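Clekia Kitchen Scene Pack: Frequently Asked Questions
Last updated 2018-04-12

What is the Kitchen Scene Pack?
It is a set of ready simulated kitchens for testing pick-and-place programs. You load a scene, connect your controller and run the task. No real arm is necessary.

Both renders were made with the pack, with the arm at the marble counter. 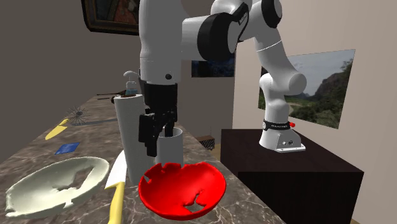
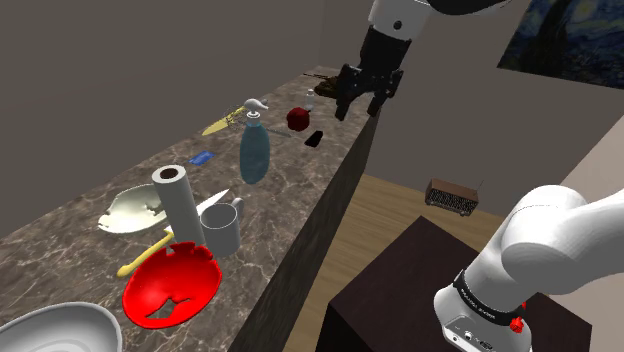

How many scenes do I receive?
The standard license includes 2,000 starting layouts. The objects are placed differently in each one, and you can save your own layouts next to ours.

Can I use my own arm model?
Yes, if you have its description file with correct joint limits. Please check the limits before you write to us. Most of the support messages we received in March were about this point.

Are the objects heavy or light, as in real life?
Each object has a mass and a friction value which you can edit in the settings file. Our default values are only a starting point. If you want to compare with a real kitchen, please measure your own cups and bowls and enter the numbers.

Why does my gripper push the cup away before it closes?
Usually the approach is too fast, or the fingers are not open enough. Reduce the approach speed first. If the cup still moves, raise the contact quality from the default to 4. The simulation will run slower.

Is error 409 a license problem?
No. It means that two programs try to control the same arm. Close one of them and start the scene again.

Do you also make custom rooms?
We do, together with our partner Narnero. Send us a floor plan and a list of objects, and we will answer with a price. Laboratories in Clundville can visit our office for a demonstration, but please write first.

Can I publish pictures from the scenes?
Yes, in articles, theses and talks. We ask that you name the pack and its version. For advertising you need the Adamczyk license, described on the prices page.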